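Toft Field Optics Log – README

Version of Nov 15, 2022
Maintainer: Dwayne Haddad

Toft is a small collection of test records for hunting rifle scopes and rangefinders. I started it for my own use, when I wanted to compare how well different scopes return to zero after they are removed from the rifle and mounted again. Later other members of the Brarkumstead range asked me for the numbers, so I cleaned the files and put them in one place.

What is inside

The collection has 258 records. Each record is one session with one optic on one rifle. There are 24 different optics, and most of them appear in several sessions. Thermal and night vision devices are not included, as I do not own any and I did not want to mix in results from other people's equipment.

The main file is sessions.csv. These are the columns:

- session_id – a number, never used again if a record is deleted
- optic_id – see optics.csv for the full name and magnification
- mount – one-piece, two-piece or quick-release
- distance_m – distance to the target in meters
- shift_v and shift_h – vertical and horizontal shift of the group center after remounting, in centimeters
- temp_c – air temperature at the bench
- light – my own grade from 1 to 5, where 1 is late dusk
- notes – free text, sometimes empty

A positive shift_v means the group moved up. A positive shift_h means it moved to the right. In the first version of the file I had the horizontal sign reversed for the Vellus mounts. This is now corrected, so please do not use the old file.

How the sessions were done

Every optic was first zeroed and left on the rifle for the first group. Then I removed it, put it back with the same torque, and shot the second group without touching the turrets. Screws were tightened with a torque wrench set according to the manual of the mount. Where the manual gave a range, I took the lower value.

The rifle rested on bags, front and rear. I did not use a machine rest, so some of the spread comes from me and from my ammunition. All sessions before August were shot with one lot of ammunition. After that I had to buy a new lot, and the column "lot" in optics_extra.csv shows which one was used.

Rangefinders

The folder /range has a separate table for 2 rangefinders. I measured the distance to the same steel plate, to a tree line and to a dark barn wall, first in good light and then at dusk. Readings that failed are kept in the table as empty cells. Please do not read them as zero – a spreadsheet program may do this without asking you.

Loading the files

All files are UTF-8 text with a comma as separator and a point for decimals. The first line has the column names. If your system expects a semicolon, choose the separator by hand when you import. The order of the rows is by session_id, and this is not always the order of dates. 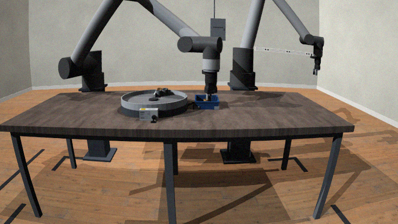 Known problems

In 40 records the temperature is missing, mostly because the thermometer was left at home. I did not fill these from weather reports, because the range lies in a valley and is often colder than the town.

The light grade is only my impression. Two persons standing at the same bench would probably write different numbers, and I would not build any statistics on it.

One scope was returned to the seller with a loose turret. Its records are kept but marked "defect" in the notes.

Use and corrections

You may copy and change the tables for private or club use. If you publish something from them, please name the collection and the version. When you find a mistake, send me the session_id and what you think is the correct value. I keep the paper targets from all sessions and can measure again.

Related items
Tedwood Trail Camera Battery Notes
Brarkumstead Range: Target Distances
Cleaning Lens Coatings After Rain
Vellus Mounts – Torque Table

Contact: Dwayne Haddad | © 2022 Toft Field Optics Log | Back to top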